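# The Van That Tells on You

Natalina Mazza has run delivery vans out of Pranberg for long enough to have bought three tracking systems and hated two of them. The third, a package called Kuven, went into 28 vehicles last August. She doesn't hate it yet. She also can't say what it has saved her, and she has asked.

Fleet software is sold on a simple promise. Put a small unit behind the dashboard, let it report speed, location, braking and idling, and the waste in the business will show itself. The sales deck I was shown had a great many green arrows in it. What it lacked was a single customer's fuel bill from before and after, with the weather and the route changes accounted for.

"You get a score for every driver," Mazza told me. "A number, every morning at 5. I kept asking what goes into the number."

The answer, when it came, was that harsh braking counts for a lot. Anyone who has driven downtown Pranberg at school pickup time can guess the trouble with that. A driver who stops hard for a kid on a scooter loses the same points as one who was looking at his phone.

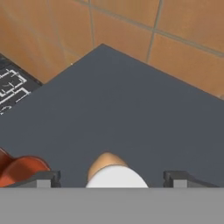 Route maps have a similar problem, and it goes back further than the scoring. The software divides a city into zones and assumes that crossing from one to the next costs little or nothing. On screen they look like big square floor tiles with thin grout lines between them, all very orderly. On the ground, one of those thin lines is a rail crossing that can hold a van for longer than the next three stops put together. Mirko Cocco, a driver with 3,000 deliveries logged under the system, has learned to ignore the suggested order before noon. The software marks him down for it. His customers get their parcels on time.

Kuven's regional manager, Dario Barbieri, says the routing learns from drivers who deviate. I asked how long that takes. He said it depends on the fleet. I asked for one fleet, any fleet, and he offered to get back to me.

He may well be right that it improves. Rival products make the same claim. Nekosska bills by vehicle and Sekiguchi by mile, and both say that patience pays. The monthly charge, of course, starts on day one.

Yulan Xia, who advises small carriers on equipment contracts, tells clients to read the exit terms before they read anything else. Some agreements run five years. Some keep the trip history if the customer leaves, so the fleet's own record stays with the vendor. "People haggle over the price of the box," she said. "The box is cheap. Ask who gets the data."

There are things the trackers plainly do. Mazza found a stolen van in one afternoon. Her dispatcher, Marisa Sorrentino, no longer phones drivers to ask where they are, and the drivers like her better for it. A plain location unit with no scores at all would have managed both.

Mazza's contract comes up for renewal in the spring. She has asked for the scores to be switched off and the price to come down to match. Kuven has agreed to the first part.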